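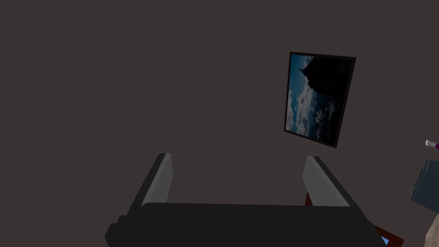
Projects > Nellow > Kitchen cell > README

Overview Setup Upkeep Files Contact

Nellow kitchen cell: README and data card

Welcome, and thank you for reading the README before running anything, which already puts you ahead of where most of us started. Nellow is the simulated kitchen cell we keep at Kudcombe: one robot with two arms, one room with counters, a few small things to pick up, and the recordings we have made in it. This page tells you how the cell is set up and how we look after it, with a short description of the recordings near the end for those of you who only came for the data.

The current release is dated 6 September 2025 and holds 3964 episodes. If you have the March release on disk, please move it to another folder before unpacking this one. The two use the same file names, and Gert Mtshali lost most of an afternoon to that (sorry again, Gert).

Setting up the cell

Start with the room file, then the robot, then the loose objects, in that order. I know the loader will accept them in any order you like, but when the objects go in first they have no counter under them, and you will spend your morning looking for a bottle somewhere far below the floor. Once everything is in, run the settle step and let it finish before you touch the arms.

Next, load the joint limits from the limits folder. Pieter Shabalala keeps one file for each arm, and they are not interchangeable, even though the names differ by a single letter. Open the file and read the first line. It takes a moment and it has saved me more than once!

Checking the gripper

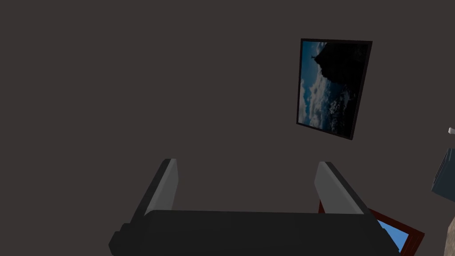
Gripper trouble is the thing we get the most mail about, and nearly all of it goes back to the open position being saved wrong. Ntombi Mokoena wrote the check we use now. Send the open command, wait for the joint readings to stop changing, and look at the hand from behind the palm. You want a wide gap with plain wall showing through it, and the light gray pad on the inner side of each finger should be easy to make out against the black. The black-framed picture of the clouds and the dark peak is a handy landmark too, up beyond the right finger, so you can tell at a glance if the wrist has wandered between two checks. Write the wrist angles in the log while you are there.

If one finger lags behind the other, don't reach for the force setting. Reload the finger file, send open and close a few times with nothing between the pads, and compare the readings again. Bongani Makhubela spent a good part of March turning the force up a little at a time, and all he got for it was a plate that shot across the room when the hand closed on it.

Regular upkeep

A simulated cell doesn't collect dust, but it does collect edits. These are the jobs we do before each recording block:

1. Compare the room file with the stored copy. If a counter or a cabinet has been moved, put it back or give the room a new version number, please.

2. Reset the loose objects and run the settle step again. Plates and bowls are the ones to watch, as a small error in height makes them tremble on the stone-patterned top.

3. Take both arms slowly through their range and stop with the gripper near the counter edge, by the white plate. Look at the space between the links and the cabinet fronts as you go, and save a view of the room with your notes.
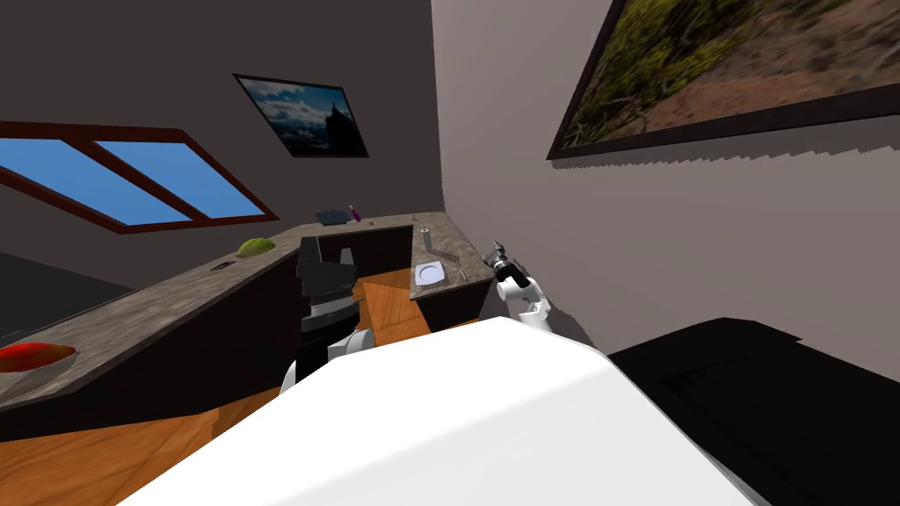
What is in the files

Every episode has its own folder, with camera views, joint readings, gripper commands and a plain text note. The readings table has 34 columns, all named in columns.txt. Gripper opening is stored as a fraction, where 1 is fully open. We left 9 episodes out of this release after the arm readings and the camera views drifted apart, and their numbers are listed in skipped.txt so the gaps don't worry you.

The lighting is soft and hardly varies, and it is all one room. Please keep that in mind if you plan to train on this set alone. We would love to hear how it goes either way.

Contact

Write to Wian Mthembu for anything to do with the cell, and to Ntombi for the gripper check. Include the release date and the first error you saw, even if the later ones look more exciting.

Related items
Nellow room file change log
Manulance arm limits, notes by Pieter
Kudcombe recording checklist
Moving over from the March release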